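Stirkasthorpe Crime Writing Festival

Search this site Enter keywords Go

March 2020 – by Iwona Zalewska

The Stirkasthorpe Crime Writing Festival is an annual gathering of mystery and crime authors, readers and booksellers held in the town of Stirkasthorpe. It runs for six days in early spring and is organized by the Prendergast Society, a reading association that also publishes the festival anthology.

History

The festival grew out of a series of library talks arranged by the bookseller Wouter Willems, who served as its first director. The opening year offered 12 events and drew around 100 visitors. Most sessions were held in the reading room of the public library until the program moved to the former Corn Hall, which remains the main venue.

Program

Events include author interviews, panel discussions, a short story workshop and a mass signing on the closing afternoon. Sessions on police procedure and forensic science are open to all ticket holders. The workshop is limited to 17 places, which are assigned by written application.

Prendergast Prize

The Prendergast Prize is given each year for a first novel in the mystery genre. Entries are read by a panel of three judges – usually a novelist, a critic and a librarian – and the winner is announced at the festival dinner. Translated works have been accepted since the rules were revised.

Anthology

Each festival is accompanied by a collection of new short stories, printed by Cornent of Nandport. Contributors are not paid, and proceeds support the library's book fund.

Filed under: Literary festivals | Crime fiction | Stirkasthorpe 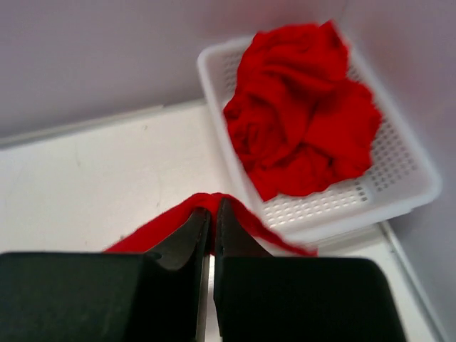
Red cloth and a white plastic basket with perforated sides.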